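Melside packaging maker to build second plant in Dorna

9/21/19 - Good news has been a long time coming for Dorna, and this week it finally arrived. Kukton, the packaging company that has had its main works in Melside for as long as most of us can remember, has pledged $75 million for a second plant on the old rail yard east of town, with 415 jobs promised once both lines are running.
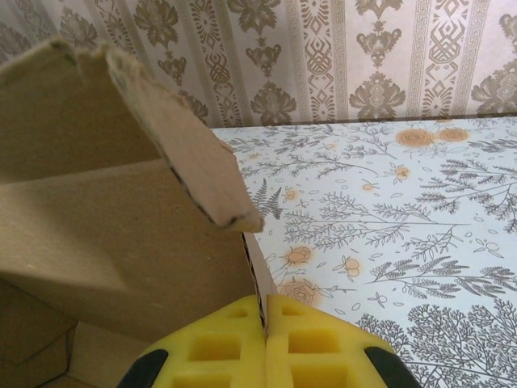

The company looked at sites in three other counties before settling on Dorna, and it says the short drive to the port at Swai made the choice an easy one. The county, for its part, has agreed to widen the access road and to hold property taxes on the site steady for 20 years - a generous offer, some residents feel, though the vote in favor was a comfortable one.

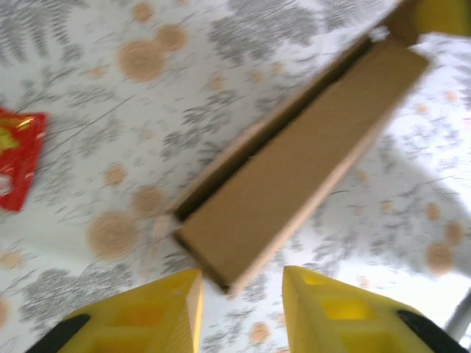 A long, narrow box in plain corrugated cardboard.

Ground is to be broken in February, weather allowing, and hiring for the first shift will begin well before the roof goes on. Kukton already has 1614 people on its payroll in Melside, and it has told them that none of their work will be moved.
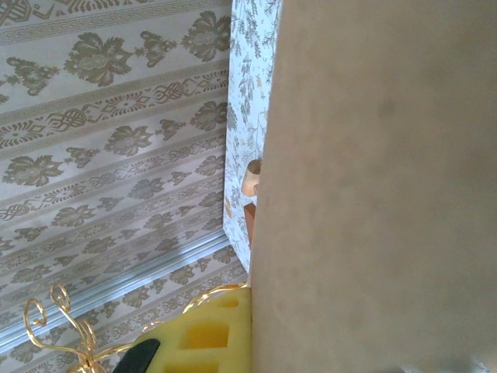 Patterned wallpaper beside a flat tan surface.

Shopkeepers along Dorna's main street are pleased, as you might imagine, and the bus company is already talking about an early morning run from Swai for the new workers. A public meeting on truck traffic and noise is still to be set, and the county office will be glad to take written questions until then. 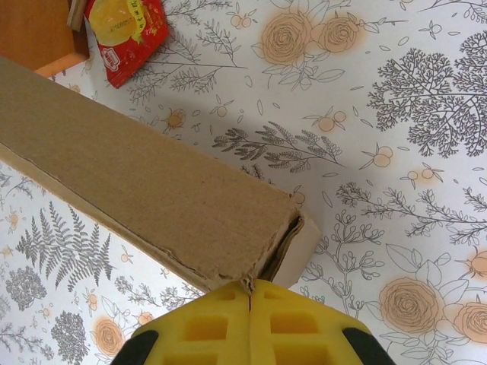

Brown corrugated cardboard, with the flaps pushed in at the open end.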